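# La papeterie Dikine rouvre ses portes en mai, et le quartier s'en réjouit

On l'attendait depuis l'automne, et plus d'un habitué avait fini par ne plus y croire : la papeterie Dikine, fermée à la suite du dégât des eaux qui avait ravagé sa réserve, rouvrira en mai, à la même adresse, sous la même enseigne verte et avec la même clochette à la porte (les enfants de l'école voisine y tenaient beaucoup, paraît-il).

À la barre, on retrouvera Subira Mfaume, qui a repris le magasin il y a cinq ans et qui a passé l'hiver entre les devis, les peintres et les cartons. « J'ai eu des matins difficiles, je ne vais pas dire le contraire, mais il y avait toujours quelqu'un pour frapper à la vitrine et me demander quand je rouvrais, alors on continue », raconte-t-elle. La boutique y gagne un peu de place : 74 mètres carrés, en comptant l'ancien atelier de l'encadreur, dont la cloison est tombée pendant les travaux.

Côté rayons, les fidèles retrouveront les cahiers cousus, les encres au flacon et les papiers à lettres, qui se vendent encore très bien, surtout à l'approche des fêtes. S'y ajoutera un coin consacré à la correspondance, avec une grande table où l'on pourra s'asseoir, essayer une plume, écrire sa carte et la timbrer sur place. La souscription lancée pour financer ce mobilier a réuni 204 participants, dont certains ont déménagé depuis longtemps et ont glissé un petit mot avec leur chèque – Subira Mfaume les a tous gardés.
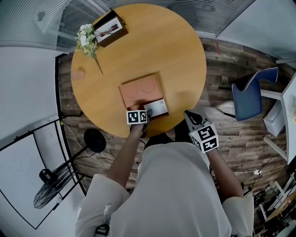
Des ateliers d'écriture à la main reprendront aussi, en fin d'après-midi, à partir de 17 h 30, pour les adultes comme pour les plus jeunes. Ils dureront une heure et le matériel sera fourni, mais chacun peut venir avec son stylo préféré. Les inscriptions se prendront au comptoir dès la réouverture.

Enfin, les bons d'achat émis avant la fermeture restent valables pendant 30 semaines à compter de la réouverture, et les commandes laissées en souffrance seront mises de côté au nom de chaque client. Pour les cartouches d'encre anciennes, mieux vaut passer avec un modèle – le stock est encore en cours de classement.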